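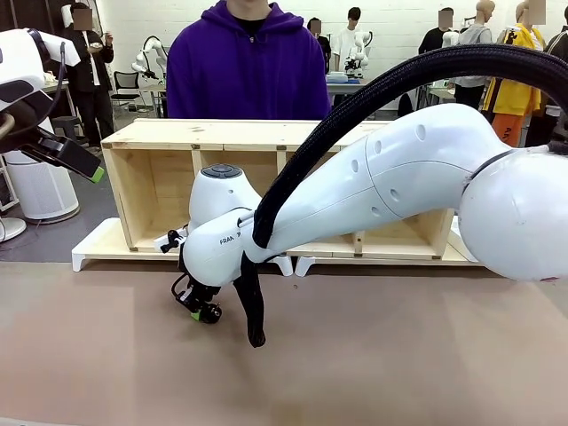

Viorica Nikolovski wrote in to say that she had fitted the partitions before the brackets on her first Orkik and then had to take half of it apart again, so please read steps 1 to 4 through once before you pick up a screwdriver!

4. Putting the unit together and setting it on its base

We love this part of the build. The plywood comes unfinished, it smells lovely, and the whole shape appears very quickly once the first corner is square.

1. Lay the bottom panel on a blanket or a clean table, grooves facing up.

2. Stand the two end panels in place and fix them with the short screws. Finger-tight is plenty for now.

3. Lower the top panel on and add the small metal brackets along the joints. Check each corner with a set square, then tighten everything, working from one end to the other.

4. Slide the partitions in from the open front. They should go in with a gentle push. If one sticks, rub a bit of candle wax along its edge and try again.

Note: The grooves are 26 mm apart, so you can have narrow slots for letters at one end and big roomy compartments at the other. Try a few layouts before you settle - it's great fun, and nothing is glued.

5. Put the white plastic base where the unit will live, and press on each foot in turn. If it rocks, move it or pack the low foot with card.

6. Lift the unit onto the base with a second person, one at each end, holding it by the bottom panel.

CAUTION: Never lift by the top panel or by the partitions. Empty the compartments before moving the unit, even a short way.

CAUTION: Each compartment holds up to 3 kg. Keep heavy things low and spread them out.

Oiling the wood (optional)

Bare plywood marks easily, and a thin coat of Clorley oil brings the grain up beautifully. Take the partitions out first, wipe the oil on with a lint-free cloth, and leave it overnight with a window open. Lay used cloths flat outdoors to dry before you throw them away, as oily rags can catch fire by themselves.

Spare brackets and feet: ask for pack 625.

Flekik Workshop - Orkik guide, November edition - Contact us - © Flekik - Back to top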